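The Rules on the Wall
What good practice looks like when robots handle ordinary kitchen goods

February 4, 2023

The rulebook at Skillcombe is 2 pages long and hangs beside the door. An earlier version ran to 31 sections, and it lived in a drawer. The short one is printed large enough to read from the workbench, and the operators can recite most of it.

Skillcombe runs a small test site where pairs of robot arms are taught to handle household objects: jars, bottles, bowls, packets, lids. The arms are driven by people at first, and the recordings of those sessions are later used to train software that drives the arms without a person. It is slow work, and most of it is repetition. A single task may be run 200 times before anyone looks at whether the software has learned it.

Sites like this fall into an awkward gap. The well-known safety standards for industrial robots were written with factories in mind, where a machine does one job in one place, often behind a fence. Newer guidance deals with robots that share space with people, and it is useful on speed and force. Neither says much about what to do when the thing in the gripper is a glass bottle full of something that stains, or how to write down that the cap was open when the run began.

So the sites write their own rules. Three of them – Skillcombe, Jurier and Gündoğdu – agreed last August to compare what they had. The documents differed in length and tone, but they covered much the same ground.

Start with the table

All three rulebooks begin with the work surface. It must be plain, level and wiped before the first run of the day. Anything that isn't part of the task comes off it. Tools, phones and drinks go on a separate shelf.

The reason for the wipe is partly hygiene and partly data. A sticky patch changes how an object slides, and a run on a sticky table teaches the software something that is true only of that table. Gündoğdu asks operators to run a dry hand across the surface and stop if they feel any drag. Jurier uses a white cloth and looks at the cloth afterward.

Trays come next. Any open container of liquid has to stand on a tray with a raised rim. At Jurier the rule used to apply only to pouring tasks, until an operator practicing a simple lift knocked over a carafe of colored water and it ran into a connector under the bench. The repair took nine working days. The rule now covers every liquid, in every task, whether or not the liquid is meant to leave its container.

State what state it is in

The second group of rules concerns the object itself, and this is where the sites had most to learn from one another.

A bottle with its cap shut and a bottle with its cap open are different objects as far as a robot is concerned. The shape is different, the safe places to touch are different, and the cost of tipping it over is very different. Yet for a long time the run sheets at two of the three sites had a single box marked "bottle."

The shared sheet now asks for the type of container, the contents, the closure and its position, and the fill level at the start, in words. "Nearly full" is acceptable. "Normal" is not. If the closure changes during the task, the sheet asks for its position at the end as well.

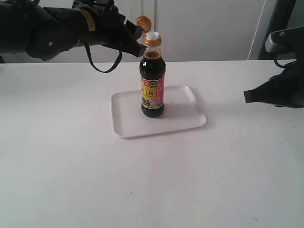
Open cap, dark liquid, rimmed tray: three entries for the run sheet.

Glass brought up the longest discussion. One view was that it should be banned and replaced with plastic of the same shape. The other was that kitchens contain glass, and that software trained only on plastic will meet its first glass bottle in somebody's home. The compromise lets glass in after a task has been completed 100 times with a plastic stand-in and no drops. Operators wear eye protection for all glass work, including setup and cleanup.

Real contents were treated the same way. Water comes first, then colored water, then the real product. Sauces and oils are poured away at the end of the day and never returned to a kitchen, and opened containers used at the bench are marked so that they can't be mistaken for food. Gündoğdu puts a strip of tape on the base. Skillcombe keeps bench bottles in a locked cabinet, which operators say is a nuisance.

Two arms, one object

Most of the tasks at these sites use two arms, and the rules for sharing space between them are the strictest in the book.

Only one arm may be in motion near an open container unless the task calls for both. The other waits at an agreed distance, with its gripper clear of the path. The operator says aloud which arm is about to move. New operators find this embarrassing for a day or so and then stop noticing.

Loose material on the arms gets a section of its own. Sleeves, straps and cables all have to move freely enough for the joint to bend, which means there is always some slack. The rule is that slack may not hang lower than the gripper tips in any position the task uses. The check is done by moving the arm slowly through its whole path with nothing on the table. Jurier requires it at every change of task. Skillcombe requires it at every change of operator too, on the grounds that two people rarely take the same route to the same bottle.

Approach speed near the neck of a bottle is limited at all three sites, though they set the limit differently. Two use a fixed number in the controller. The third leaves it to the operator and reviews recordings each week. The fixed number is easier to audit. The review catches things a number can't, such as a gripper that comes in slowly but at a poor angle, pushing on the cap when it should be beside it.

Keep the bad runs

The part of the rulebook that drew the most complaints has nothing to do with safety. It says that no run may be deleted.

Operators would like to delete failures. A fumbled grip looks bad, and a folder of clean runs is pleasant to hand over. But a folder with the failures removed gives a false idea of how hard the task is, and it hides patterns. When Gündoğdu went back through 419 runs of a cap-opening task, it found that a large share of the failures came late in the afternoon, from every operator, and that most had been marked for deletion. The site now changes operators more often after lunch.

Failed runs are labeled with a short cause chosen from a list. "Unknown" is on the list and is used often. The sites agreed early on that an honest "unknown" was worth more than a guess, and nobody is asked to explain one.

Labels on products have a rule as well. Run sheets record the product as printed, in whatever language it is printed in, and an operator who can't read the label photographs it for someone who can. This came from a mix-up at Skillcombe between vinegar and a sauce of much the same color. The two behave differently when poured, and a week of runs had to be relabeled.

Who checks

Rules of this kind are easy to write and easy to let slide. The three sites have asked Nillow, a small inspection firm that mostly works with food packaging lines, to visit each of them twice a year. The inspector picks a task from the log, asks for it to be set up from the written instructions alone, and watches. If the setup can't be repeated from the sheet, the sheet fails, however tidy the bench may be.

The first round of visits produced a mixed result. Table and tray rules were followed almost everywhere. The run sheets were weaker. Fill levels were missing on many of them, and at one site the closure box had been filled in for the whole day in a single stroke of the pen.

There is still disagreement over emergency stops. Jurier wants one within reach of each arm and another at the door. Gündoğdu says a stop that kills power while a gripper is holding glass can cause the accident it was meant to prevent, and prefers one that freezes the arm and holds the grip. Skillcombe has both kinds, in different colors, and trains people on which to hit. Nillow noted that during a drill two people hit the wrong one.

The next version of the shared rules is being drafted now. It will probably settle on a single stop that holds the grip, with full power-off kept behind a cover. The drafting group has also been asked to keep it to two pages, and at the moment it is running onto a third.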